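Udgate House Furnishing Project
Progress report to the Morais Fund, 4/28/19
Prepared by Olga Serrano

You asked for a shorter report than last time, and I have taken the hint.

We have now spent 45 percent of the grant. The Mullutis building has 30 rooms, and 20 of them are ready to live in, meaning a bed, bedding, curtains that meet in the middle and a box of household basics. The other ten are waiting on mattresses from Bratow, who have moved the delivery date twice and apologized once.

Donated goods remain our main supply and our main headache. We have taken in 107 items this quarter, and everything gets sorted on whichever bed is free. The tables I budgeted for are still in the budget. A bed works fine for this, provided you like bending over, and a blanket underneath saves the finish on anything shiny.
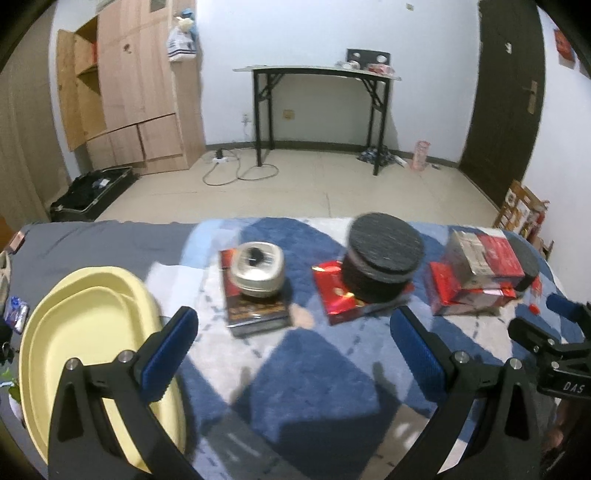 Basins have been the surprise success. Each room was due to get one, and residents have asked for a second, so I would like to move a little money from the line marked "decorative" to cover them. The decorative line has so far bought one mirror, which is lovely and hangs in a hallway where it shows you the fire extinguisher.

Plain gray sheets are holding up well in the wash. The white ones are now also plain gray sheets – we will not be reordering those.

Still to do before September: the last ten rooms, shelving on the second floor, and a written list of what we will and won't accept. Single ski boots are on the second list. A revised budget sheet is attached, with the basins on line 20.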